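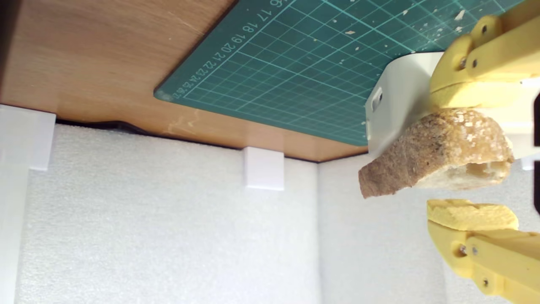

Gripper and bread at the foam enclosure, Jellside Shared Workshop

Gripper Project: Frequently Asked Questions

Who may use the gripper station?
Any Jellside member who has completed the bench induction. Bookings are made through Halina Kaczorowski.

What are the fingers made of?
The fingers are printed in plastic and assembled with small metal screws. A foam pad is fitted to the lower gripping face and may be replaced by members.

May I use my own test objects?
Yes. Bread and other dry foods are permitted. Objects must weigh no more than 140 grams.

Must the cutting mat remain on the table?
Yes. Please brush it clean at the end of each session.

Are the print files available?
Files are held on the workshop server in folder 862. Requests for changes should be sent to Digby Hapeta.

When is the station closed?
The station is closed for maintenance throughout June.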